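Tidiers wanted - living room floors, short paid sessions, Begum house

We need people to clear up after an ordinary messy evening. Pens, jars, cups, cans, boxes, bags, all on the carpet. You put it back where it goes. Start March. 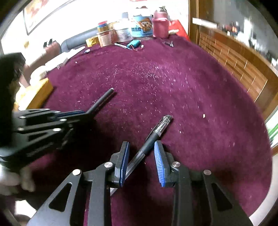
Siwan Dafis wrote in after the first notice to ask if vacuuming is part of it, becuase a thick rug holds on to every crumb and picking up pens is the easy bit. Yes, some vacuuming. Vacuum is provided, so are bags. Deep pile is slow going, go over it twice.

What you'd do:
Small stuff first - pens and markers off the carpet, into the pot
Lids checked on jars before you lift them
Cans and boxes to the shelf by the door
Crumbs and lint last

Sessions run nearly 2 hours, 7 sessions per person, spread over 14 days. Pay is $469 for the full set, paid at the end. Miss one and we can usually move it, just tell us early.

You should be OK kneeling and bending. 18 or over. No cleaning experiance needed. Dust allergy - probably not for you, sorry.

9 places. Some gone already.

To apply: short note to Efa Kneath at the Begum house desk, with your name, a phone number and which hours you can't do. No resume. Notes in by January 10, 2022 please, we call people back the week after.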